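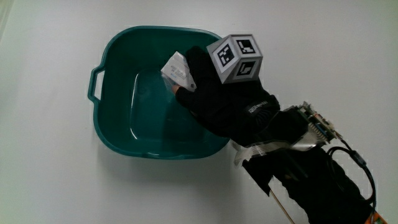

Put the boxes in first and the fruit last, was Ginette Courtois's rule, and she would not be moved on it. Anyone who has pulled a flattened banana out from under a carton of juice will see her point.

We went to her with a simple question: what is the best way to sort a week's shopping once it is home? Most of us tip the bags out on the table and put things away in whatever order they turn up. Courtois, who ran the household stockroom at Brunet before moving to Clidbridge, uses a washing-up basin. She clears one side of the table, stands the groceries there and moves them into the basin by cupboard. Small cartons and packets go together, then she carries the lot across in one trip.

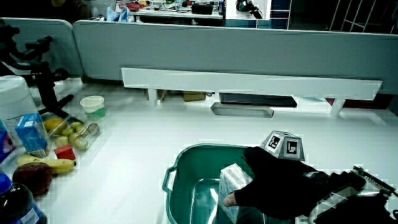
A carton goes into the basin while the fruit and juice wait at the side.

The basin matters more than you might think. A square one with rounded corners holds cartons better than a round bowl, and a handle on the rim makes it easier to lift off the table. We tried basins from Sterkar and Olow in November and found little between them once they were full. Both wiped clean easily. The Sterkar was a bit stiffer - useful if you tend to overload things.

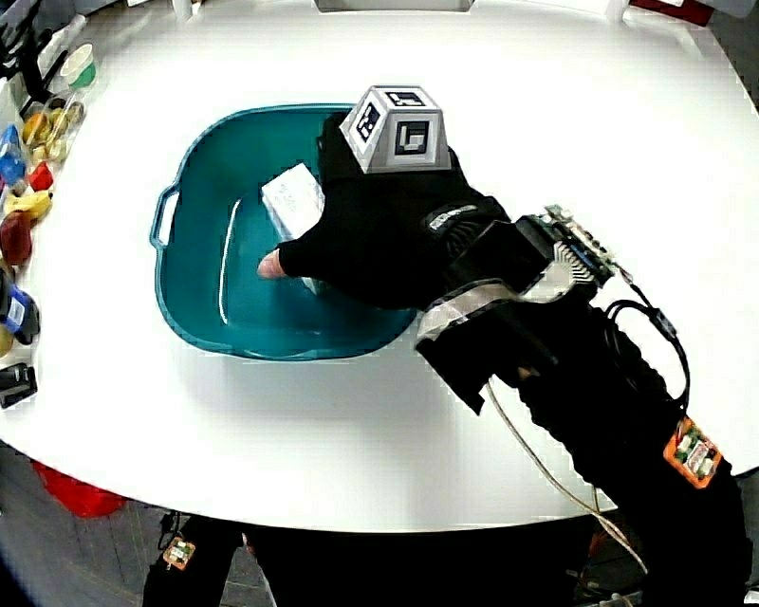
Boxes can stand upright if there is room, so the printed side can be read without lifting them out. Packets are harder. They slide down and end up flat on the bottom, so Courtois wedges them between two boxes. Bottles she leaves out altogether and carries by hand.

Fruit stays on the table until the end. Limes can be left in their tray, but bananas and mangoes go straight to the bowl, where they can be seen and eaten.

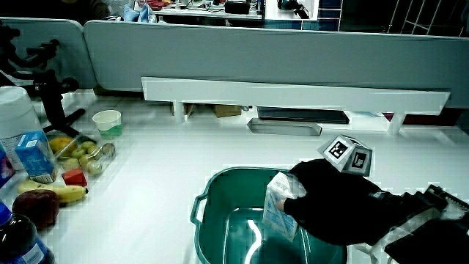 It took our tester 3 weeks to get into the habit. She still leaves the odd packet on the worktop, but the dry goods now reach the right shelf and she has stopped buying second boxes of things she already had. The basin lives under the sink between shops, with the folded bags inside it.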